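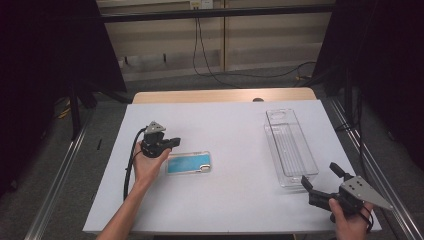

A smartphone in a transparent case and a clear plastic container on one of the tables at Clarnton.

Clarnton repair morning draws its biggest crowd yet

What a morning! The doors of the old Guillot drapery opened at nine on 4th June and by half past there was a queue down to the chemist's, with people clutching toasters, lamps, a child's scooter and, in one case, a mantel clock wrapped in a bath towel. By the time the kettle was unplugged at one o'clock, 268 items had been booked in. That is easily the best turnout since the repair mornings began, and the mood in the room was lovely from start to finish.

The idea is a simple one. You bring something broken, you sit down beside someone who knows a bit about it, and the two of you try to mend it together. There is no charge, though there is a jar by the door for spare parts and biscuits (the shortbread went first, as usual).

Rosine Chevalier, who started the mornings at her own kitchen table in Duststead, spent most of the session on the sewing bench and barely looked up. "I had three zips in a row and then a tent," she told us. "A whole tent! We had to open it out in the yard to find the tear." The tent went home patched, and its owners are off to the coast with it later in June.

Over on small electricals, Junaid Jadoon was in his element with a run of kettles and hairdryers. He is very keen for people to bring the plug and lead along with whatever has stopped working, as a good many faults are found there and can be put right in a few minutes. He would also like everyone to empty the crumbs out of their toasters before they come. Please do!

The clock in the bath towel turned out to be the talk of the day. It belongs to Ginette Pichon, whose family has always said it was made in 1758, and it had not ticked in her lifetime. Pieter Hoekstra, a retired clockmaker from Stultard, had the back off it for about 2 hours while a small crowd gathered round and tried not to breathe on anything. He would not be drawn on the date, but he did find a broken suspension spring and a great deal of fluff. When the pendulum finally swung and kept swinging there was a proper cheer, and Mrs Pichon had to borrow a hanky.

It was also a great day for bicycles. Florian Baudry had his stand set up on the pavement and showed a group of teenagers how to true a wheel, then let them have a go on each other's bikes. Four of them have asked to come back and help next time, which is wonderful news, as the bike queue has been the longest for months.

Not everything could be saved. A bread maker was past hope, and so was a much-loved radio, although its speaker has been kept for parts. Anything left behind with its owner's blessing is stripped for screws, springs and switches, and the shelves at the back of the shop are filling up nicely.

The Guillot building is available until the end of summer, and the group is looking for somewhere with a ground-floor entrance and decent light for the months after that. If you know of a hall or an empty shop in Clarnton or Stultard, leave a note at the library desk. Menders of all kinds are welcome too, and there is a particular need for anybody who can sharpen shears or re-cane a chair.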